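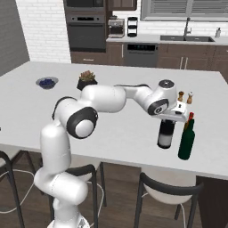
Forum > Simulation > Rules & Good Practice

Minimum clearance for pick tasks in sim kitchens?

zxiong_2
So our house rules at Bendska say a sim arm can't carry anything within 145 mm of glass. Now look at my island scene. The can or whatever you want to call it (black top, dark base) is in the gripper and the green bottle is right next to it. I'd fail my own check! But if I spread everything out, it stops looking like a kitchen anybody cooks in. What do you all do?

ledesma_c
Leave it tight. We ran 700 episodes with wide spacing at Dredmont last February and the policy learned to swing its elbow like it owned the place. Clutter is the point.

YiranShi
Disagree with Crisóforo, sorry. A clearance rule is there so the habits carry over to hardware. If you let it slide in sim, you'll be sweeping up glass later – I have the dustpan to prove it.

ledesma_c
Then put the rule on speed. Ours is slow within 283 mm of anything breakable, no hard keep-out at all.

hantang
I like the speed idea, but log the closest distance too. Mao's checklist has a line for it and I skipped it for months, which was dumb of me. Also, I'd look at the upper link as well as the hand. Yours passes right in front of that little succulent, and I can't tell from this angle how much room there is.

zxiong_2
Good catch, our check only looks at the gripper and whatever it's holding. I'll add the links tonight and try 283 for the slow zone.

YiranShi
Fine, but keep a hard floor under it. Even 2 cm!

zxiong_2
Deal – 2 cm it is. Will post the config once it runs.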